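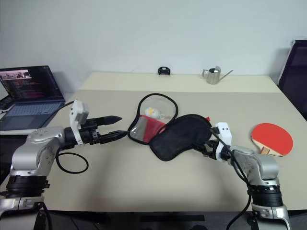 20/03/2019
by Meifang Duan

I have been trying to keep one long-spouted watering can going for all the plants in the unit, and after a summer of it I can say it does the job better than the plastic one with the rose.

The can is stainless steel, with a plain cylinder for a body and a curved handle on the side. It cost $18 at Raston. What I like is the spout. It is long and thin, so I can get it under the leaves of the peace lily and put the water on the soil. With the old can I used to wet the leaves, the windowsill and usually my socks.

It lives on the ledge at the back of the table, against the wall. I tried keeping it under the sink and the plants went without, simply from me not seeing it. Steel does show water marks. I wipe it with a tea towel when I think of it, and every so often I rinse it out with vinegar to shift the scale.

My routine is Sunday morning and nothing else unless we get a run of hot days. The ferns in the bathroom get a drink first, then the lily, then whatever is on the balcony. The succulents wait a fortnight. Ximeng Lu gave me a cutting of her devil's ivy and told me to leave it in a jar for 8 weeks before potting it up. I lasted five. It's sulking a bit but has put out one new leaf.

The only complaint I have is that a thin spout is slow. For the big pots outside I still fill a bucket at the laundry tub. In April I'll repot the lily, and I need to find some decent potting mix before then.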